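Search this blog
Search

Home | Club Notes | Bike Stuff | Older Posts

March 2023
Posted by Ladi Okonkwo

So the regional task list finally landed in our inbox and we've got two arms, two hands and one board to get ready for it. If you missed my last post, our club signed up for the dexterity track at the Mustby student meet in May, and I volunteered to write up how it's going (my code is slow, my typing is fast).

Wael Metwally has the teleop side and Tamás Katona is on grasping. I bounce between the two and make the coffee. We named the left arm Deriten and the right arm Pruvar, and yes, people in the club now say things like "Pruvar's being weird again" with a totally straight face. 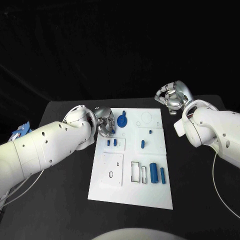 Anyway, the part eating all my evenings is the approach angle. If a hand comes in too steep, the fingertips land on the top of the part and you get no grip at all. Come in too flat and the knuckles want to scrape the raised plates. Tamás rewrote the approach twice last week and I think the second version is the keeper, though he's already talking about a third!

Logging has been its own adventure. We're up to 2548 saved runs, and Wael found out the hard way that we'd been naming the folders two different ways, so sorting them took a whole Saturday. Run 2606 is going to be the first one with the new naming scheme because we left a gap in the numbers on purpose. Don't ask me to defend that, I was outvoted.

The blue parts are harder than they look. A cylinder will roll away if you so much as breathe on it, and the pegs are short enough that those big metal fingers don't have much to hold. Tarek Bennani wants us to practice with one hand at a time until we're bored of it. I want both arms going from day one, mostly because it looks so cool, but also because the meet scores you on time and we have 6 minutes per team. 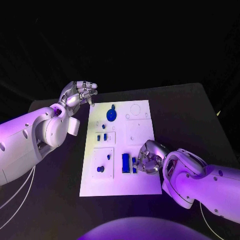

Do you need to know how to code to join the club?

Plenty of our members started with zero programming, and we'd love to have you. Driving the arms, setting up the board, and labeling runs all need people, and you'll pick up some Python along the way if you hang around Wael long enough.

Next up is the cable problem. I have opinions about zip ties and Tamás has different ones, so that'll be a post all by itself.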